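Dumside Worktop Hire and Fitting: Frequently Asked Questions
Last updated Wednesday, March 17, 2010 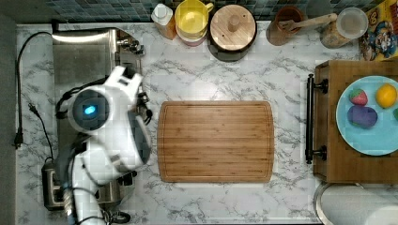

White marble-patterned worktop with grey veining, with a bamboo cutting board.

Do you sell worktops or only hire them?
Both. Hire is for people part way through a kitchen refit, landlords between tenants, and halls or shows that need a counter for a short time. Everything we hire can also be bought new. The Dotness showroom has a sample of each finish.

What is the shortest hire?
One week. After the first week you can extend a day at a time, as long as nobody else has booked the same lengths.

How do I measure up?
Measure along the wall at the back, then along the front edge of the units, and give us both figures. Walls are rarely straight. Use millimetres. If there is a corner, draw it and write the sizes on the drawing. We cut from the larger figure and trim on the day.

What sizes do you keep?
Standard lengths are 2,000 mm. Depth is 634 mm for the deep range and 560 mm for the narrow range, which suits galley kitchens and older units. Anything else is cut to order and can't be hired.

Can you fit round my existing sink?
Usually. Inset sinks are simple. Belfast sinks need a visit first, and there is a charge for the visit which comes off the bill if you go ahead.

Will you take the old worktop away?
Yes, if you ask when you book. We can't take it on the day if it isn't on the job sheet, as the van may already be full. We don't take old ovens, hobs or fridges.

Is the surface heatproof?
No. Use a trivet or a board under anything straight from the oven or hob. Scorch marks can't be polished out and you will be charged for the length if it is hired.

Can I cut directly on it?
No. Knife marks show most on the dark and gloss finishes, but they are there on the pale ones too.

What should I clean it with?
Warm water and washing-up liquid, then a dry cloth. No bleach, no cream cleaner, no scouring pads. For tea, turmeric and beetroot we sell Drutodent paste in small tubs. Leave it on for 10 minutes and wipe off. Don't leave it overnight — it dulls the finish.

The join has lifted. What do I do?
Keep water off it and ring us. Please don't fill it with bathroom sealant. It has to be scraped out before we can do anything, and that is the slow part of the job. Lifting joins on work we fitted are put right free in the first year.

Do I need to be at home when you fit?
Someone over 18 needs to let us in and sign at the end. You don't have to stay in between. Please clear the units nearest the wall and switch off anything wired in.

Do you do plumbing or electrics?
We disconnect and reconnect taps and wastes if the pipework is sound. We don't touch gas or wiring.

What is the Godinho range?
It is our thicker range, with a square front edge instead of a rounded one. It is heavier, so we check the units before fitting it. It isn't available for hire.

How much is the deposit?
A quarter of the total for fitting. For hire it is the full price of the first week, returned once the lengths are back and checked. Small scratches on the underside don't count.

Can I change my mind about the colour?
Up to the day we cut. After that the lengths are yours.

Are you open all year?
We close for two weeks in August. Hires that run over the break are charged at half rate for those two weeks. Messages left while we are closed are answered in order when we get back.

Can I collect from Dotness?
Yes, from the side gate, weekday mornings. Bring a roof rack or a long van, and a second person to lift. We don't lend straps.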